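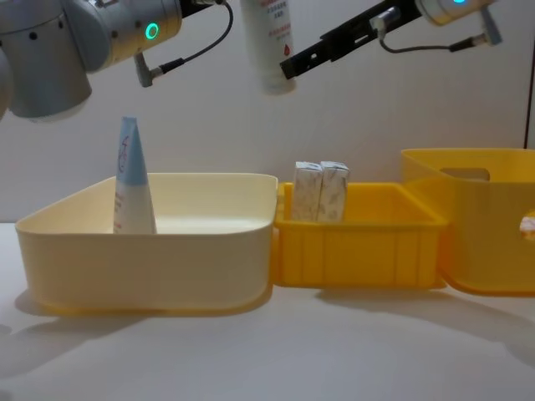

I have a cupboard drawer full of organizing products that were going to change my life, so I came to the Furnudix three-piece container set in a bad mood. The listing calls it a "home storage system." It is three containers. There is no system unless you bring one, and if you had one you probably wouldn't be shopping for containers at 11 p.m. the way I was.

I paid 40 dollars for the set in December. At that point it had 3,857 reviews, most of them written by people who had owned it for an afternoon. I waited five months before writing mine.

First, the good part. They sit flat. I tried them on a bare tabletop and then on the shelf over my washer, which shakes like a bus, and they stayed where I put them. My old Bolter bins used to creep forward during the spin cycle until one of them went over the edge with a full bottle of stain remover in it. The Furnudix ones have not moved. I also like that they're sold without lids. Every lidded bin I've owned has ended up with the lid behind the refrigerator.

Now the rest of it. The product page says the set will "cut your tidying time in half," and I would like to know who measured that. In my house tidying takes as long as it ever did. What changed is that the mess has three addresses. Bathroom stuff goes in the first, cleaning stuff in the second, and the third is where everything goes when I'm tired, so that one is full by the end of every week and I have to tip it out and start over.

Bottles are the real test for anything like this, and they're where I have my biggest complaint. A tall bottle goes in fine by itself. Put in a tall one next to two short ones and the tall one leans, and then you can't get at the short ones without taking it out first. A divider would fix it. Furnudix sells dividers separately for another 5 dollars each, which I refuse to pay on principle. I cut mine out of a shoebox and they work fine.

Cleaning them is easy enough. Warm water, dish soap, a cloth for the corners. I had shampoo leak in one for the better part of a month (my fault, loose cap) and it came off after 30 minutes of soaking. There is still a faint smell when you put your face in, but I don't do that often.

My neighbor Sixten Haugen bought the Gallico version after looking at mine. His cost less and I can't find anything wrong with them, apart from the handles, which dig into your fingers if you carry a full one up the stairs. My brother-in-law, Chi-keung Fung, thinks we're both fools and keeps his bottles in a cardboard wine carton. It has been going strong for years – I looked at it pretty hard last time I was over there and didn't have much to say.

Would I buy them again? At full price, no. If you see them marked down and you have a shelf that shakes, go ahead. Measure the shelf first, with the door closed. I had to move mine forward to clear a pipe, and returns are at your own expense.

Three stars out of five. I'd have given them four with a divider in the box.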